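Gravel path to the pump shed – top up or dig out?

Tamari
Got a quote for redoing the path: $1,220, which seems a lot for moving small rocks from a truck to the ground. The curb on the right is fine. The left side has no edging and is slowly becoming paddock.

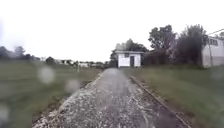
Last edited by Tamari in May, 7:42 pm

Most of the loose stuff sits on the left half. I rake it back, it leaves again.

Pollock
You need edging down the left before you buy another stone. I did 30 metres in treated pine and it's still there, unlike my weekends.

Muketov
Disagree. Edge both sides and you've built a bathtub. The right side is already holding water against that curb. Fix the fall first, so it drains to the grass on the left.

Pollock
Drains to the grass and takes the gravel with it – we've been over this in the driveway thread. All 207 replies of it.

Staminon
Could just leave it. It's a path to a shed. Nice white shed, mind you.

Tamari
My knees vote for Staminon. Muketov, how much fall across the width?

Muketov
One in 40 is plenty. Put a string line on it before you pay anyone.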